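Outdoor robot demo on a paved plaza: joints, spectators and a stop zone

Posted in Mobile Robots > Events and Demos
Asked by slabtrack, 15th November

We are preparing an open day at which a mobile robot will drive a fixed route on a paved plaza. The platform is a Prallatix base with wheel odometry, an IMU and one forward camera. The route is an out-and-back line, 57 m each way, at walking pace or slower. Indoors it repeats the line well. Outdoors the heading estimate jumps now and then, and I suspect the pavement.

The surface is large pale slabs with dark expansion joints, and the joints do not form a regular grid. They run at several angles and some of them meet. There are no painted markings. My colleague wants to use the joints as visual guide lines. I would prefer to ignore them and rely on the tree line and the fixed poles at the far edge.
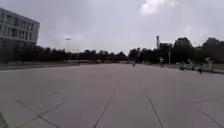 The second issue is people. The plaza stays open to the public during the demonstration. We can put out cones but we cannot close it. Visitors will probably gather near the grass on the right and then drift in toward the route. I need a sensible stop distance and a way to keep the run going without someone pressing the reset every minute.

I have read the Cumance planner notes, and they assume a closed course. Any practical settings would help.

2 replies

kerb_offset
Do not use the joints as guide lines. A line follower wants a line that goes where you are going, and yours go in several directions. At every meeting point the detector has two valid candidates and will pick the one with better contrast. With an overcast sky it may hold for an entire morning, then fail when the sun comes out and a lamp post throws a shadow of the same width.

Check the heading jumps before you blame vision. Log the raw gyro and the wheel ticks on one pass and line them up against the joint crossings. If the jump is in the ticks, a wheel is dropping into the gap and slipping. Crossing a joint at a shallow angle is worse than crossing it square, as one wheel can ride along the gap for some distance. Move the start point sideways and see whether the jumps move with it. On our platform, lowering the tire pressure a little removed most of it.

Far trees are fine for heading and poor for position. They hardly change as you drive, so the camera can correct yaw but tells you little about how far along the route you are. The poles are better. If you are allowed to, put two tall marker boards near the turning point and use those.

For spectators, two zones: slow at 6 m, full stop at 2 m. Measure the braking distance on the real slabs, loaded, and increase both values if it comes out long. Set auto resume with a delay after the inner zone clears, otherwise it will stop and start each time someone shifts their weight. Somebody still has to walk beside it with a wireless stop.

Remember bicycles. A person on foot gives you time. A cyclist cutting across the plaza does not, and cones do not discourage them.

zesport_user51
We did one in February with a Zesport unit and Xaba software. Worked ok. Make the route shorter, people stop watching after the first pass anyway. Also bring a spare battery, and chalk for the start position so you can put it back in the same place. Not sure about the gyro stuff.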